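Graltamach 収納記録 README

青いコンテナとステンレスラックの組み合わせを、ひたすら記録したデータです。倉庫の棚なんて地味だと思われそうですが、見はじめると本当に面白いんです! 同じ箱でも、置く段や向きで表情ががらっと変わります。

版:2
最終更新:2024-06-24
管理:Tülin Ertürk
棚配置の記録:Mounir Abdel Hamid

収録内容
画像 3000 枚、棚の配置メモ 418 件、コンテナの出し入れ一覧 107 件。配置メモは日本語の自由記述で、書いた人の癖がそのまま残っています(Mounir のメモはとにかく長い。でも読む価値あり!)。

対象の場所
Ukport の保管室です。部品の小分けと一時置きに使っている部屋で、棚はすべてステンレス、箱は青いプラスチック製にそろえてあります。以前は色も大きさもばらばらの箱を使っていて、ラベルを読まないと何も探せませんでした。6月に箱を入れ替えてからは、棚の前に立つのがちょっと楽しみになったくらいです。

箱について
縁が厚く丸めてあるので、持ったときに指が痛くなりません。側面の縦リブもいい仕事をしています。前面に持ち手の穴があるタイプは棚から引き出しやすく、現場ではいちばん人気です。底が平らで掃除も簡単。空のまま棚に戻した箱も「空」として配置メモに残してあります。 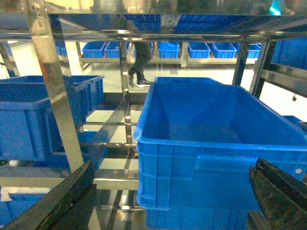
ラックのほうも語らせてください。磨かれた支柱や横桟は周りの色をよく拾うので、青い箱が並ぶと金属まで青く見えます。きれいなんですが、色だけで箱の位置を拾おうとすると映り込みまで数えてしまうことがあります。箱を数える用途では、縁の線とリブを手がかりにするのがおすすめです。支柱の陰に半分隠れた箱も、見えている部分があれば「あり」としています。

ファイル構成
shelf_photos/ 画像
notes_ja/ 配置メモ(テキスト、UTF-8)
moves.csv 出し入れ一覧
labels_farouk.csv Farouk 方式の段番号表

段番号は下から数えます。旧版の Markumum 方式は上から数えていたので、古いメモと突き合わせるときは必ず変換表を通してください。私も一度これで半日つぶしました。

既知の不備
・配置メモの一部に「奥」「手前」だけで段番号のないものがあります。
・積み重ねた箱は上の箱だけが記載されている場合があります。
・箱の中身の品名は収録していません。

利用について
研究と教育の目的なら自由に使えます。片付けの工夫や棚割りの比較に使った例があれば、ぜひ教えてください。全部読みます! 段番号の誤りを見つけた方は、ファイル名と正しい番号を添えて Tülin までお願いします。修正は次の版に入れます。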